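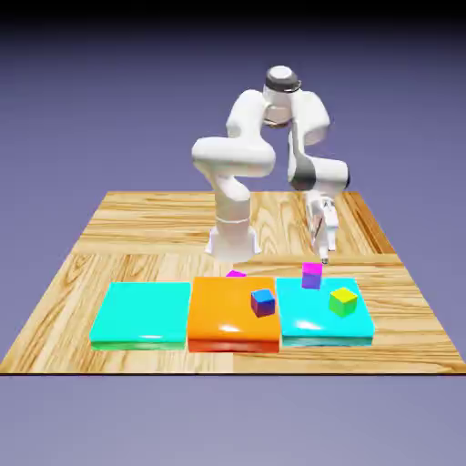
Wood platform, parquet squares, grain direction alternating. Render.

Saturday, started 8:40 am

Moisture readings first, before the heat came on. The Ocampo oak is down to 8 percent on the top three boards and 9 on the bottom ones. Two boards near the wall still read 11, so I moved them to the middle of the stack and put fresh stickers under them. Leave them until Wednesday at least.

Cut list for the Famside hallway floor stands at 120 squares, plus spares. Each square is five fingers, glued edge to edge on a paper face. We have 99 done and stacked on the long shelf, so 21 to go. I want to finish those from the same boards as the rest. The new delivery is noticeably pinker and it will show in the hall, where the light comes in low from the door end.

Glue-up notes. Two squares from the last batch were out of true by a hair over a millimeter, corner to corner. Traced it to the stop block on the small jig, which had sawdust packed behind it. Cleaned it, relieved the bottom edge with a chisel so the dust has somewhere to go, and checked with the big square. Next four came out fine. The two bad ones are marked with blue tape. They can be trimmed for the border but should not go in the field.

Tried the Tikis adhesive on scrap to compare with our usual. Open time is longer, which helps when laying alone, but it stayed soft at the two-hour mark with the room at 61 degrees. Going to leave the test piece under weight overnight and try to break it in the morning. Until then use the old stuff for anything that leaves the shop.

Finish samples for Lunonberg:
A, hardwax oil, two coats. Nice color, a little blotchy on the knots.
B, water-based, three coats. Palest of the lot. Raised the grain badly after coat one, needs a proper sand between.
C, oil-modified, two coats. Warm, close to honey. Smells for days.
They asked for something warm, so C goes on top of the box, but send all of them. Write the letter on the back of each board in pencil. Marker bled through the last time.

Seams. On a checkerboard layout the across-grain edges meet the along-grain edges at every joint, so any height difference shows right away. Sanding with the drum at 45 degrees to the walls took it down more evenly than going with the room. Start at 60 grit, skip nothing, edge sander last. Scratches from the 60 are hard to see until the finish goes on, so check with the lamp held flat to the floor.

Bench saw blade is dull. Burn marks on the last six rips. Swapped in the spare and put the old one in the sharpening box.

Money: Famside second invoice is 4,000, not sent yet. Blades and abrasives came to 765, receipt is in the green folder.

To do: order 80 grit belts, both widths. Find the short clamps. Re-read the two wet boards.

Stopped 4:15 pm, dust collector emptied.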